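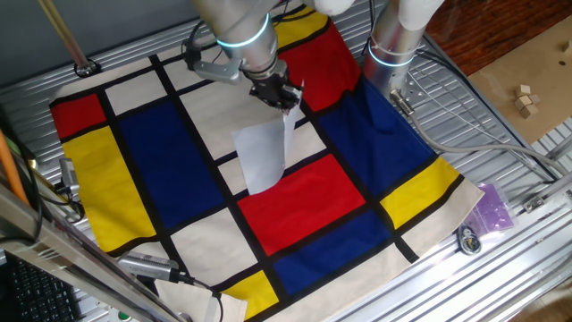

The Sabbagh grid cloth is a square table cloth sold by Drultell as a single item, with or without napkins. The answers on this page deal with size, laying, folding, washing and returns, and they apply to the grid print only. In the grid print, red, yellow and blue rectangles of different sizes are set among cream ones and divided by thick black lines. The soft wrinkles in the fabric are normal for a cloth that has been opened out and not ironed. They do not count as a fault under the returns policy.

Does the cloth have a right way round?

The print has no top or bottom. The blocks are not symmetrical, so two cloths laid side by side will only match if both are turned the same way. The simplest method is to find the small red rectangle in one corner, with the tall yellow one next to it, and place that corner in the same position each time. The care label is sewn into the opposite corner on the reverse.

How do I lay it without shifting the pattern?

Unfold the cloth in quarters on the table and open one fold at a time. Pull from the hems, not from the middle. If the black lines look bent, the fabric has been stretched on the diagonal. Lift the nearest corner, let it drop, and smooth outwards from the centre with a flat hand. A woven cloth gives very little along the threads and much more across the corners, so pulling on a corner will usually make the bend worse.

Can it be used at an angle to the table?

Yes. On a square table a cloth turned to the diagonal leaves the table corners bare and gives four hanging points. Check that the points clear the seats of the chairs.

How wide is the hem?

13 mm, double turned, on all four sides. The corners are mitred. Cloths from before the February change have a plain folded corner, which is thicker and takes longer to dry.

Which napkins go with it?

Drultell recommends plain white. The print is busy, and a patterned napkin is hard to pick out against it. The Bendeo napkin is 37 cm square and is supplied flat. Coloured napkins can be used, but a red or blue one tends to disappear when it is put down on a block of the same colour.

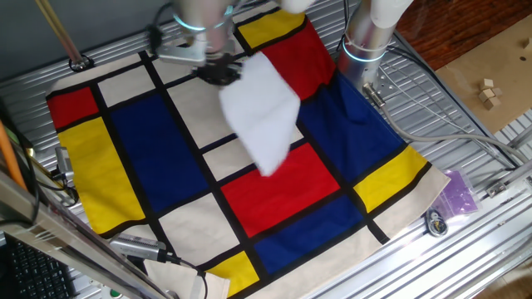 For everyday use, fold the napkin in half twice to make a square, or in half and then into thirds for a strip. Neither fold needs starch. For a plain napkin in the middle of the setting, line one edge up with a black line in the print and use it as a straight edge. Place settings will not fall evenly on the grid – the rectangles are of different sizes – so measure from the table edge and ignore the pattern.

Can I use paper napkins instead?

Yes. Use white ones where possible. Dyed paper napkins can mark the cream areas when wet. If that happens, rinse the cloth in cold water the same day.

How should it be washed?

Wash at the temperature on the care label, inside out, with a detergent that contains no bleach. Wash the cloth separately for the first two washes. The black ink is the most likely to release a little colour. Do not leave the cloth folded while damp, as black can then transfer on to the cream. White napkins should be washed on their own until the cloth has been through at least three washes.

How do I get the creases out?

Iron on the reverse while the cloth is slightly damp. Work along the threads, hem to hem. Steam alone will take out soft wrinkles but not the sharp fold lines from the packet. If no iron is available, hang the cloth over a rail for 24 hours with the fold line away from the rail.

How many are in each print run?

2,000. Small differences in the yellow are possible between runs. If you need matching cloths, order them together and state this in the order notes.

Where do I send a return?

To the Randlow depot, with the packing slip. Washed cloths cannot be accepted unless there is a fault in the hem or the print.

Filed under: Table linen – Help and care

Comments (3)

Does the older folded corner affect the size? I have one of each and the new one looks slightly smaller on the table.

Reply from Drultell: The finished size is the same. Please measure both cloths after ironing, as an unironed cloth will measure short.

Hung mine over the banister as suggested. Most of the fold lines went, the middle one is still there.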